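Sutgate hand-held gripper pair
Replacement and care page

Supplied as a left and right pair, with two marker cubes and two cables. Bodies are white and light grey plastic with a black top. Weight per gripper with cube fitted: 131 g over the bare body.

Fit the cubes before anything else. Each one seats at the base, near the hand, and takes four screws from the 16-piece bag. Tighten by hand only. A cube that has been knocked should be reseated and the pair recalibrated together – not one side alone.
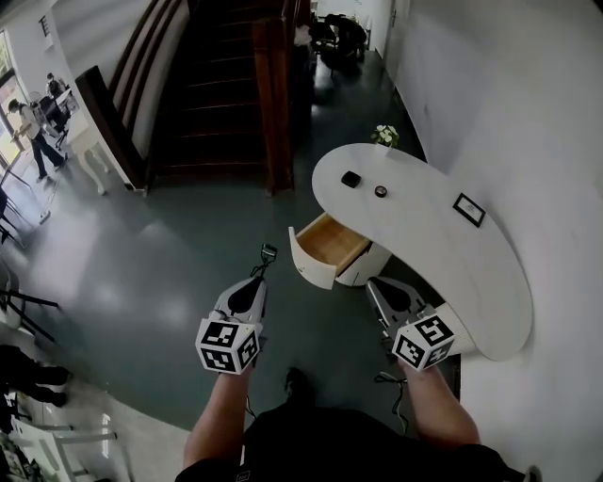

Julldale Equipment Notes, Issue 42, p. 11

Before a session, hold both grippers out in front of you at waist height and look over the cube faces. The black and white patterns need to be clean and flat, with no lifted corners. Wipe with a dry cloth. Solvent will dull the print.

Check the cables next. Leave enough slack for the wrist to turn, and keep the run clear of your sleeves. If a cable pulls when the arm is straight, move the clip back one slot.

Jaws wear at the tip first. Replace both sides at the same time with the Mustitz jaw set, sold separately. Old jaws can go in with the return bag.

Spare cubes come as left or right, so please state which when ordering. Repairs are handled at the Pattinasarany workshop, counter open Wednesday.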